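Odonstead residents' group urges caution over city livability survey

2022-08-26

The Wetance Residents' Association is asking people to read the city's new livability results with care before anyone puts them on a banner.

The City of Odonstead says 70 percent of residents rate it a good or very good place to live. That figure comes from 599 completed responses, collected online in April. Wetance, the largest neighborhood by population, supplied 17 of them.

"We like living here too, but we would not plan a bus route on the strength of 17 forms," the association said. "The survey asked whether people enjoy the parks. It did not ask whether they can afford the rent or get to work on time."

The city hired the consulting firm Urier to run the survey. Its report runs to 18 pages and gives no response rate. It does not say how people were invited to take part, or whether renters were counted separately. The association wrote to the city for both answers and has received a note thanking it for its interest.

Results for the Chiu district raise the same doubts. The report calls residents there "highly satisfied" with street safety, yet it gives no number for how many of them replied.

The association wants the full data released, with names removed, before the council uses the findings in next year's budget. It also wants a mailed version of the next survey, so that people without home internet can answer.

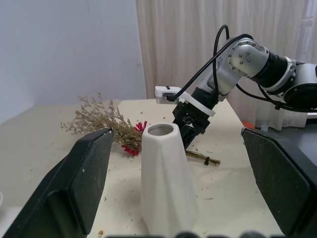

About the Wetance Residents' Association

The association represents renters and homeowners in Wetance. It takes no money from the city. Copies of its letter to the council are available on request.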